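Slider bags vs. press-to-close: am I the only one losing this fight?

chikeung_tse
Posts: 200
Moved to the Bridlow slider bags in June after a decade of plain press-to-close. My wife says the slider is progress. I say the slider is a small plastic opinion that pops off in the freezer. Does anyone get more than a week out of one?

Dezső Szalai
Posts: 3,884
You're yanking it. Both hands on the bag, keep the top straight, then move the tab. If the strip dips on one side the slider rides over it and you get a gap you won't notice until there's soup on the peas.

chikeung_tse
Both hands are on the bag, Dezső. The blue strip has its own plans.
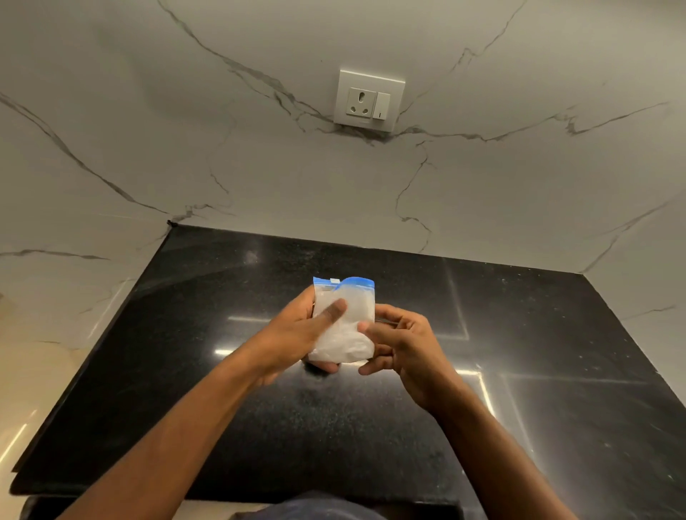 Csenge Mészáros
Sliders are fine for bread and useless for anything wet. I use them for rolls and screws and go back to press-to-close for stock. Also, wash them inside out or they stink of onion forever.

Dezső Szalai
Disagree on wet. I've had chili in slider bags all winter — flat on a tray until it freezes, then stood up like files. Zero leaks.

Csenge Mészáros
Zero leaks you've found.

arash_sh
Who is washing freezer bags? A box of 32 costs less than the hot water.

Csenge Mészáros
Me. I'm on my 19th wash with one of them and it has outlasted a toaster.

chikeung_tse
Going back to press-to-close for soup. The sliders can have the bread. Please don't tell my wife it was Csenge's idea, she'll want to wash them.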